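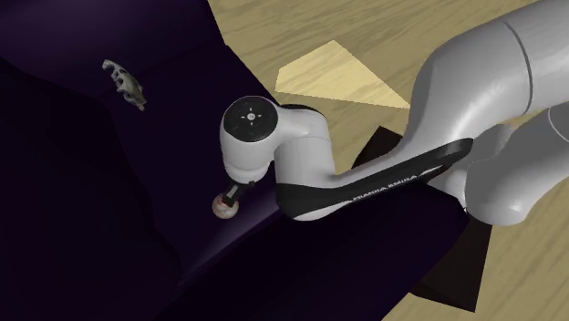
Figure 3. Dark purple surface against a pale wood-grain floor (rendered).

4.2 Naming the colour

Participants were asked to give each surface a colour name, in their own words and with no list to choose from. We received 771 usable responses, of which 386 came from the Rarilham group. Readers who hoped that people might agree on what to call a very dark purple should stop here.

The favourite was plain "purple", followed by "black", offered with equal confidence. Eggplant had a loyal following among home cooks. Donnelly's earlier argument, that food names turn up when the basic terms feel too thin, fits the data better than we would have liked, given how much of our grant application was spent disagreeing with him.
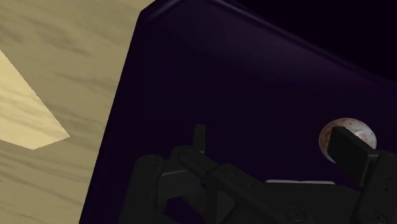 Brightness mattered more than hue. When the same colour was shown at 2 levels of lighting, almost 3 in every 10 speakers changed the name they had given, and several then defended both answers at length. Hallgrímsson (personal communication) regards this as a memory effect. We regard it as stubbornness, though our coding scheme had no category for that - it has been added for the January round.

Beige fared worse. Tan, cream, sand and "sort of nothing" all appeared, the last from a retired house painter whose judgement we were reluctant to overrule.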